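Filed under: Tools & Tryouts | Grippers

We use cookies to remember your newsletter preferences. Manage settings

Soft fingers, hard fingers, and a lot of laundry

August 2026

If you've been reading this newsletter since May, you know I promised a proper comparison of fingertips for hand-held grippers, and you also know I kept putting it off. Well, I finally did it! It took longer than I'd planned, my forearms are sore, and I now have opinions about cotton.

Quick catch-up for the new folks. I collect demonstrations for robot arms, which means I do chores by hand through a gripper, over and over, so that a policy can learn from the recordings later. Most of my year so far has gone into kitchen stuff (cups, lids, sponges). The folding work is newer, and it's where my old fingertips started letting me down. They're hard plastic with a thin flat pad, made by Berama, and they've been great on anything with a solid edge. On cloth they pinch one spot very hard and everything around it slides away. You get a little tent of fabric and then, plop, it's back on the bed.

So the plan was to run the Berama tips against a set of ridged rubber pads from Motasell, same gripper body, same garments, same person doing the squeezing (me, for better or worse). I did 8 sessions with each set, spread out so I wasn't comparing fresh hands with tired ones. I kept the garments boring on purpose: T-shirts, one pair of pajama pants, a dish towel, and the dark knit pile I dread, where you can hardly find the hem on video.

I also insisted on doing it on real beds in real homes this time. A table is lovely and flat and tells you very little about folding on a mattress, where the surface gives under you and the bedspread wants to come along for the ride. That last bit ended up being the biggest difference between the two sets, so hang on, I'll get there.
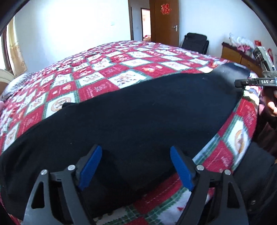

Malhotra

The blue ridged pads are the Motasell ones, and what I like best is how forgiving they are on the approach. With the jaws open over the near edge of a garment, I don't have to be fussy about my angle. The pads lean in toward each other, so if I come down a bit crooked one side lands first, the rubber gives a little, and I can still close on a decent strip of cloth. With the Berama tips, crooked meant a miss, and I'd have to back off and try again. Those retries end up in the recording, by the way, and cleaning them out is my least favorite evening activity.

Now the downside, and it's a real one. Ridged rubber grabs everything. Press down too hard before you close and you'll pick up the black garment AND a nice pinch of the bedspread underneath. I did it constantly in the first sessions. The fix is to hover just above the cloth, close most of the way, and only then let the weight of your hand settle. It feels wrong for an afternoon and then it feels normal. The hard tips hardly ever did this to me, so if your work is all thin sheets stacked on other thin sheets, I'd keep a pair in the drawer.

Patterned bedding was the other thing I wanted to get a feel for. Dark cloth on a busy quilt is much nicer to look at afterward than dark cloth on a dark blanket, and I'd half expected the pattern to be a nuisance. For my eyes, anyway, it helps: the outline of the garment pops right out when I'm scrubbing through footage. Whether a model feels the same way I can't tell you yet. I've got the clips sorted into two piles, plain and patterned, and I'd like to train on each before I say anything grand.

A word on cameras, which several of you wrote in about. I know the very wide view looks strange the first time, with straight things bending and the corners going dark. You get used to it fast, and for bed work I wouldn't go back. With a narrow lens I'd see my own fingertips and a patch of fabric and that was it. With the wide one I can see the garment stretched out across the bed, the edge of the mattress, and the other gripper coming in from the side, and I catch so many more mistakes that way. My one request to anybody designing these: please keep both fingertips in view when the jaws are all the way open. I've tried a mount where one pad disappeared at full spread and it drove me up the wall.

Two-handed folding deserves its own item and it'll get one. The short version is that the pads matter more when both grippers are on the same piece of cloth. You're pulling against yourself, so the weaker grip loses, and with the hard tips I was always babying one side. With rubber on both I can snap a shirt flat with some actual enthusiasm. My shoulders noticed the difference too (lighter squeeze, happier everything).

Durability, then. I can't say much after 8 sessions. The ridges pick up lint like you wouldn't believe, and a linty pad slips, so I wipe mine with a damp rag between garments. I also check the pivot screws before I start, a habit left over from the spring, when I had one work loose halfway through a towel.

So which set is staying on? For cloth, the Motasell pads, pretty easily. For mugs and boxes I'm going back to the Berama tips, and swapping takes me 10 minutes if I haven't lost the little driver. Next up is a pair of Gercombe fingers with a softer tip that's supposed to curl around what it's holding. I'm hoping they'll be good on socks, which have beaten me so far with everything I own.

If you've folded anything tricky with a gripper lately, hit reply and tell me how it went. Fitted sheets especially. I haven't had the nerve.

You're receiving this because you signed up for Tools & Tryouts. Unsubscribe or update your preferences at any time.

Last updated: this issue was corrected once after sending, to fix a typo.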